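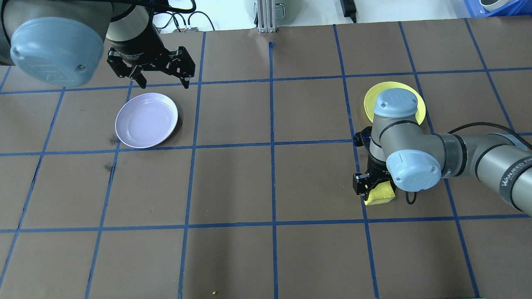 Oct 14, 2026 – second month on the plates

Slept badly, got in early. The lights over the bench were already on and Simin Zarei was at the desk with her coat still on, reading the overnight log from Badent. I made tea and read it over her shoulder. Most of it was the usual. One stop on the left arm, one on the right, both cleared by hand by the evening person, who doesn't sign anything so I don't know which one it was.

We are still on the plates and the sponge. I wrote in July that I thought we'd be done with dishes by the end of summer and on to trays, and we aren't. The canteen contract with McAlister is for a full dish return line, and they want to see the sorting part work on a bench before they let us near their kitchen. So it's the lavender plate, the yellow plate, the yellow block, and the tape grid. I redid a stretch of the tape last week. The blue holds better on that brown top than the white did and it comes up clean.

The routine in the morning goes like this. Set the plates in their cells, check the list, start the run, stand back behind the line. When a run ends, write down what happened, put everything somewhere else, start again. The target for this round is 2000 runs. I used to wash dishes at McAlister's old site, eleven years back, and I find I still want to stack the plates when I pick them up. You can't stack them. Each one goes flat in its own square or the run doesn't count.

Had the arms both over the table most of the morning. The right one had the sponge and the left one was open near the lavender plate. I've gotten used to having the two of them in there together. In the first week I kept my hand near the stop button the whole time and went home with a sore shoulder. Today I caught myself looking out at the loading dock in the middle of a run, and I don't like that much either. It is easy to stop watching something that mostly behaves.

Cables are bothering me. There's the loop by the right gripper that I would like tied up shorter, and behind the left arm it is a knot. I put it on the list for maintenance again. Simin says if I tie it shorter it will pull when the wrist turns, and she's probably right, but I want somebody to look at it.

At lunch I sat with the people from the dish room at the main building. They know what we're doing over here. It gets talked about as "the arms" and people ask me about it like I'm the one who ordered them. One woman who has been on the return belt longer than anyone asked me straight out if her job was going. I told her what I was told, that the belt crew stays the same size through next year and the arms take the scraping and sorting end, where people's wrists go. She said that was her end. I didn't have a good answer. I said there would be jobs like mine, setting up and checking, and she asked what mine pays, and I told her. It's a little more than hers. It's also a lot more standing around and a lot more typing. She said she'd think about it – she doesn't like computers.

I have been turning that over all afternoon. When I came across from the dish room I was glad to be out of the steam. My hands have healed up. But there were six of us in there talking all shift, and here it's Simin and me and the evening person I never see. Some days we don't say twenty words before lunch. She has her screen and I have my list.

Afternoon was slower. The Timia software update came through and everything had to be restarted. While we waited I wiped the near side of the table. There are dark smudges on the surface that don't come off with water. Simin said leave them, the next batch might as well have some dirt in it, a real kitchen will.

Then she showed me how to mark the bad runs myself, which up to now she's done. You go back through and put a note at the point where it went wrong. I was slow at it. I could tell when a grip was bad before she could, though, from the way the plate sat. She wrote down what I said in her own notebook, and asked if I'd put together a page on how plates get picked up by hand. I said yes. I have no idea how to write that. You just pick it up.

Pay stub was right this time.

Tomorrow: more blue tape, ask about the cables again, bring a better lunch. Start on the page for Simin. Call the woman from the belt and tell her she can come over on a break and see the bench if she wants to.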